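Home Reviews Tools Software Forum Search

Grumano cell setup kit, second look

27 Nov 2025

Short version: buy it if you set up two-arm cells more than once a year. Otherwise borrow it.

Did the whole thing for our bench machine at Clollton. Two arms, one torso, parallel grippers both sides. Kit is a license, a calibration block, a cable with the wrong end on it (more below) and a sim package, so you can run the arms on screen before anything moves for real. Paid 600 for the license, block included.

Install was fine. Loading the arm files, not so fine. Right arm came in with its base rotated, had to fix the offset by hand, and the manual's page on this is for the old Thoroddsen controller. Menus don't match. Lost an afternoon.

After that, pretty quick. Room templates load in seconds. Gripper open width is one number per side, and you can see straight away if you got teh sign wrong. I did, twice.

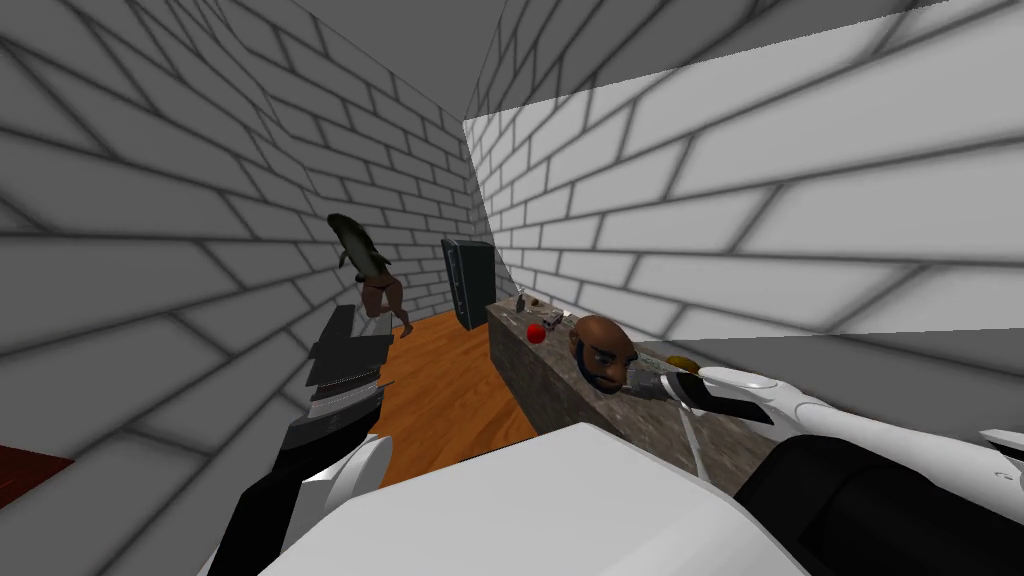

Right arm over at the counter, then a close view of one gripper, fingers open. 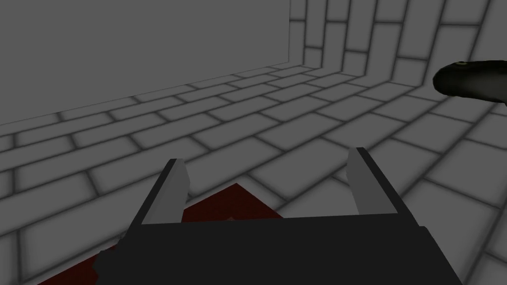

Close view is where I spent most of my time. Tool point is set from it, 5 poses per gripper, save, swap sides. Left took all 5 first go. Right kept refusing the last one. Turned out I had the wrist limit from the Erkia file still loaded. Error message just says 1,004. No text. Had to search the forum for it, it means joint limit conflict. Why not print that.

Good stuff: undo works everywhere, even after a save. Camera presets stick between sessions. Runs OK on my old desktop with the fan going.

Bad stuff: cable. Needs an adapter for our controller, not in the box, not on the parts list either. Also the floor height resets when you change rooms, so check it every time or your down moves are all off. And mirroring settings left to right copies everything except the force limit. Set that one yourself, seperately, before you go to the real arms.

Support answered in two days. Polite, sent me the same manual page.

Would I pay again, yes, grumbling. Four out of five, half a point back if they fix the error codes.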